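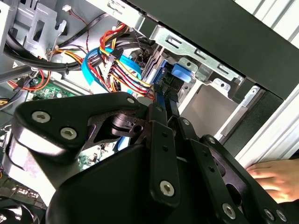 Getting the house and the suitcase ready for a summer trip

I love the week before a holiday nearly as much as the holiday itself, and over the years I've built up a great heap of little household tricks for it. Most of them cost nothing and use things already sitting in the kitchen drawer. We go south in August as a rule (hot, crowded, wonderful!), so these lean towards sun, sand and sea, but plenty of them work just as well for a rainy week in a cottage.

The fridge

Start eating it down five days before you go. I put everything that won't last on the top shelf, and that shelf becomes dinner. Odd vegetables go into a frittata, and soft tomatoes get roasted with a bit of garlic and frozen in a tub, so there's a pasta sauce waiting when you come home tired and the shops are shut. Milk freezes beautifully too. Pour a little out of the bottle first so it has room to expand, and give it a good shake once it has thawed in the fridge.

Freeze a small tub of water, lay a coin on top of the ice and put it back in the freezer. If the coin is at the bottom of the tub when you get back, the power has been off long enough for things to thaw, and the contents want throwing out. Coin still on top, carry on!

Empty the bread bin. I forgot once.

Drains and bins

Run a kettle of hot water and a squirt of washing-up liquid down the kitchen sink the night before, then put the plug in. Showers and floor drains that sit unused in hot weather can dry out and let smells up, so run the tap for a moment just before you leave. Wash the kitchen bin, dry it properly and leave the lid open. A sprinkle of bicarbonate of soda in the bottom keeps it fresh.

Leave the washing machine door and the detergent drawer ajar. The dishwasher likes the same treatment.

Plants

Move the pots into the bath or a shady corner and group them close together, where they lose less water. For anything thirsty, stand a bucket of water a bit higher than the pots and run a length of cotton string from the bottom of the bucket into the soil of each one. Try it out a few days early, as some string drinks well and some hardly at all. Basil never survives at our house whatever I do, so I cut the lot and make pesto.

Packing

Roll T-shirts and linen, fold anything with a collar. Shoes go in first, at the wheel end, with socks stuffed inside them. I swear by old shower caps over the soles, and a pillowcase makes the best laundry bag there is, because you can throw the whole thing in the wash when you unpack.

Unscrew the cap of your shampoo or sun cream, lay a small square of cling film over the neck and screw the cap back on. No more leaks! A contact lens case holds enough face cream for a long weekend, and an old pill organiser keeps earrings from tangling. For necklaces, thread one end through a drinking straw and do up the clasp.

Weigh the case on the bathroom scales: stand on them with it, then without, and take one from the other. If your limit is 20 kilos, aim a bit under, as you'll certainly come home with olive oil.

Beach things

Talcum powder gets sand off skin like magic. Dust it on dry legs, rub, and the sand just falls away. Keep a small pot by the door with a washing-up brush in it for feet and sandals. A fitted sheet turned upside down, with a bag in each corner, makes a lovely sand-free square for small children to play in.

Freeze water bottles two-thirds full the night before, then top them up in the morning. They keep the peaches cold and you drink them in the afternoon.

Rinse swimwear in cool fresh water the minute you get in, with no wringing, and roll it up in a towel to press the water out. Salt and sun cream are both hard on elastic. For sun cream marks on white cotton, rub in washing-up liquid, leave it for 30 minutes and wash as usual. Don't reach for the bleach, as it can turn the stain rusty orange.

Keeping a rented room cool

Close the shutters on the sunny side before breakfast and open everything up once the evening air feels cooler than the room. A damp tea towel over the back of a chair by the window does help a bit on dry nights. Pop your pillowcase in the fridge in a clean bag for an hour before bed. It sounds daft and it is bliss.

When you get home

Shake everything out on the balcony or over the grass before it goes near the washing machine, and wipe the suitcase wheels with a damp cloth before rolling it indoors. Stand the empty case open in the sun for an afternoon, then tuck a bar of soap inside before you put it away. Mine has been lavender for years, and the first thing I smell every summer when I unzip it is last year's soap.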